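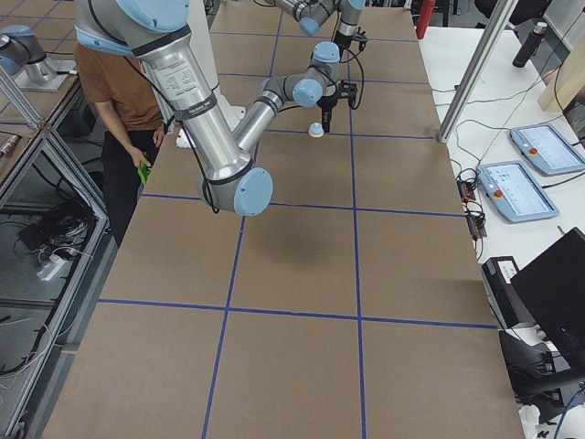 Brown kraft paper on a long worktable, divided up with blue painter's tape.

# Drustholm Kraft Table Roll

Plain brown kraft paper on a long roll, for covering worktables, packing benches and trestles. It is uncoated on both sides and takes pencil, marker and most tapes. The roll is 336 feet long and comes in a narrow width of 18 inches or a wide width of 29 inches.

**Narrow roll:** £20
**Wide roll:** £29
Prices include VAT. Delivery is worked out at the checkout.

## What it is for

Most of our customers use it as a throwaway surface for gluing, painting, potting up, model making and sorting. Schools buy it for art rooms and for backing display boards. A fair number of rolls go to people who sell at markets and want something cheap and tidy under their stock.

It also works well when you need to mark out a table. You can draw straight on to the paper with a soft pencil, or run tape along it to make bays for different jobs or orders. Use a low-tack tape if you want to move the lines later. Parcel tape will lift the top of the paper when you pull it up.

The paper is not waterproof. Small drips of paint or PVA dry on the surface, but a spilt mug of tea will go through to the table. If you work with a lot of water, put a plastic sheet underneath or look at our Kovulby Waxed Sheet, which is sold flat.

It is not sold for direct contact with food.

## Fitting it to a table

1. Clear and wipe the table. Grit under the paper shows as bumps and makes holes when you press on it.
2. Set the roll at one end with the loose edge coming off the bottom. The paper then curls down towards the table instead of up.
3. Pull the paper to the far end and leave a hand's width over at each side if you plan to fold it under.
4. Tape one end first, then smooth along with your forearm and tape the other.
5. On a table wider than the roll, lay a second length beside the first with a small overlap. Tape the join all the way along if you will be writing across it.

The paper relaxes after a night in a heated room and may go slack in the middle. Lift one end, pull it tight and tape it again.

## Details

| | |
|---|---|
| Colour | Natural brown |
| Finish | Matt on one side, slight sheen on the other |
| Roll length | 336 feet |
| Widths | 18 inches, 29 inches |
| Core | Cardboard, open at both ends |
| Recycling | Household paper bin if clean and free of tape |

The shade varies from batch to batch. If you are covering several tables and want them to match, order all the rolls together and say so in the notes box.

## Holders and cutters

Both widths fit the Oosthuizen Bench Holder, a steel frame with a serrated bar that screws to the end of a table. The narrow roll also fits the wall-mounted version. Neither is included. A sharp knife and a straight edge do the job just as well — the bar is only quicker.

## Customer comments

"Good thick paper, lies flat by the next morning. I turn it over and use the other side before it goes in the bin." — Marietjie Mkhize

"Wide roll is heavier than I thought and the courier left it standing in the porch, so one end was dented. The paper inside was fine after the first few turns." — Oisín Fitzgerald

"Would like a width in between the two. Otherwise no complaints." — Kagiso Cele

## Delivery and returns

Rolls are sent from our unit in Clirkthorpe in a cardboard sleeve. Orders of 20 rolls or more go on a pallet and need someone at the address to sign. Unopened rolls can be sent back for a refund; we can't take back a roll once the band has been cut. For trade prices, write to Shireen Mabaso in the sales office with the width and the number of rolls you need.

Page last updated 28/11/2019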